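4.3 Logging an item into evidence

1. Sign in to Trimgate and open the case number.
2. Select Add Item. Enter the seizing officer's badge number and the time of recovery.
3. Scan the bag label. If the scan fails, key in the digits by hand.
4. Choose a locker from 1 to 64 and press Commit.

Caution: A committed entry cannot be deleted. To correct it, file form 596.

Note: Firearms are logged under section 4.5.
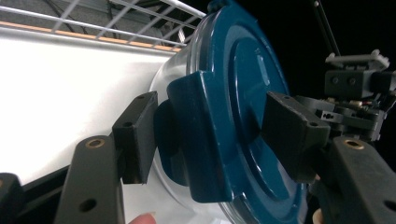
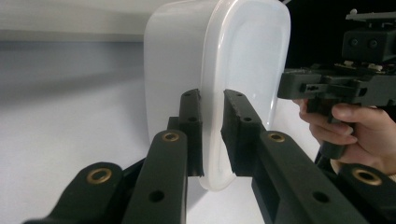 Plastic containers

Page last changed: September

For locker faults, call Kulsoom Jatoi at extension 2525.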